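Brick veneer

Brick veneer is a single outer layer of brick attached to a separate structural wall. Unlike solid masonry, it supports only its own weight, while floor and roof loads are carried by the wall behind it. It is used on the outside of wood-frame, steel-frame and concrete buildings, and also as an interior finish.

Construction

An exterior veneer is laid on a foundation ledge or a steel shelf angle. An air space separates the brick from the backing wall and drains water that passes through the mortar joints. Flashing at the base directs this water outward through gaps known as weep holes. Corrosion-resistant metal ties hold the veneer to the backing and allow slight movement between the two layers.

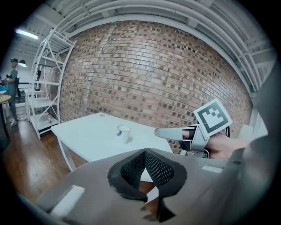

Brick wall with scattered darker bricks, behind a white table.

Thin veneer, also called brick slip, is cut or molded to a fraction of the depth of a full brick and bonded to the backing with mortar or adhesive. It needs no ledge and is common in interior remodeling. The Kondasville system, developed in Brirnport by the brickmaker Heltalier, sets thin units into grooved panels, each holding 30 bricks in 3 courses.

Defects

Common defects include blocked weep holes, corroded ties and cracking caused by missing expansion joints. Clay brick expands slowly as it takes up moisture after firing, and long walls without vertical joints may crack near corners. White salt deposits, called efflorescence, form when water carries soluble salts to the surface and evaporates. Light deposits can usually be removed with a dry brush.

See also: Cavity wall, Masonry tie, Repointing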